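Start | Vorträge | Archiv | Kontakt

Pausen am Schreibtisch — Sprechnotizen, Juni 2021

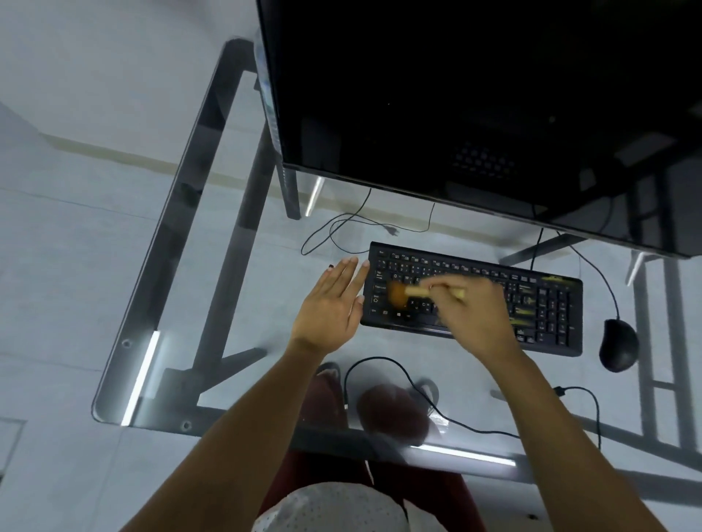 Wie lange soll eine Pause dauern? Fünf Minuten reichen meistens, wenn man dabei wirklich aufsteht und ein paar Schritte geht.

Erst einmal herzlich begrüßen, Dank an Kianoush Alipour für die Einladung nach Sosau! Dann in Ruhe von meinem Februar bei Odora erzählen, als ich gern mal um die 50 Minuten am Stück saß und abends den Nacken kaum drehen konnte — kennen sicher viele. Überleitung zum Tee, langsam sprechen, Fenster öffnen lassen. Fragen bitte bis 16 Uhr.

Kommentare (2)

Nizar Qaisi: Danke, das mit dem Tee mache ich jetzt auch so.

Joo: Gibt es die Notizen auch zum Ausdrucken?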